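Section 11: Care of wood-grain table tops

11.1 Before you begin

This section applies to all Barent table tops with a satin or semi-gloss finish. Tops with an oiled finish are covered in Section 2. Check the finish code on the label beneath the top. Code 1612 denotes semi-gloss.

Note: Tops delivered before December have the older label, with the code printed on the reverse.

11.2 Routine cleaning

1. Remove loose dust with a dry, soft cloth.
2. Dampen a second cloth with clean water and wring it out fully.
3. Wipe along the grain, from one end to the other.
4. Dry the surface at once with a clean cloth.

Caution: Do not use scouring pads, bleach or any cleaner containing wax. Wax builds up in the grain and cannot be removed without stripping the finish.

11.3 Marks and dull patches

1. Clean the top as described in 11.2 and leave it for two hours.
2. View the surface at a low angle against a window or lamp. A dull patch will show as a break in the reflection.
3. Apply Zevumlow finish restorer to a cloth – never directly to the top.
4. Work in short strokes along the grain and wipe off the excess.
5. Repeat once if needed. If the patch remains, contact the dealer.

11.4 Items placed on the top

Stand vases, bowls and plant pots on felt or cork pads. Wipe up spilt water without delay. Lift items when moving them; do not slide them. Plates straight from the oven need a heat mat.

Brown top; roses and a small bowl at the near end in the first view, plates over the table in the second.
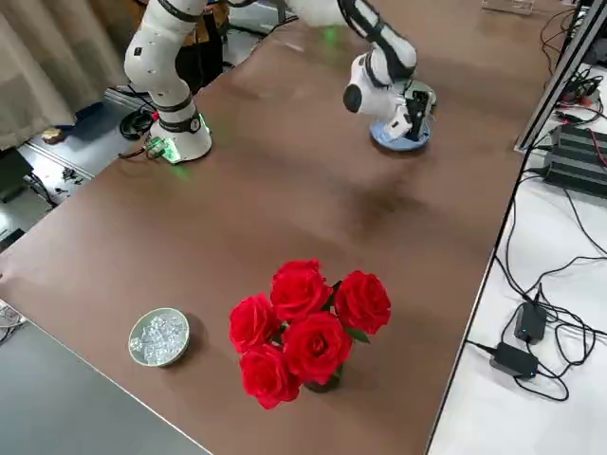
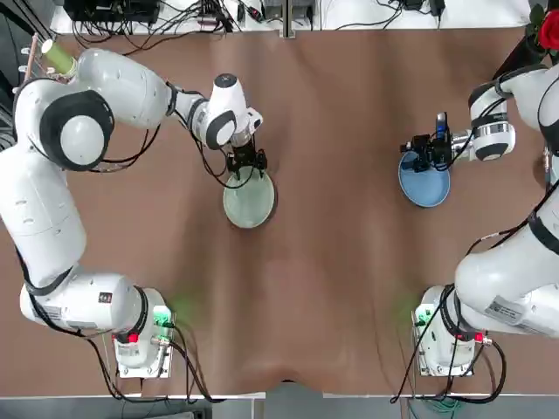 11.5 Seasonal checks

Heating dries the air in winter and the top may shrink slightly across its width. Slacken the fixing screws by a quarter turn if a gap opens at the apron – do not remove them. Retighten in spring.

Replacement pads and screws are supplied by Skultonik. Quote the finish code when ordering.

Text revised January 2025, E. Brinkmann.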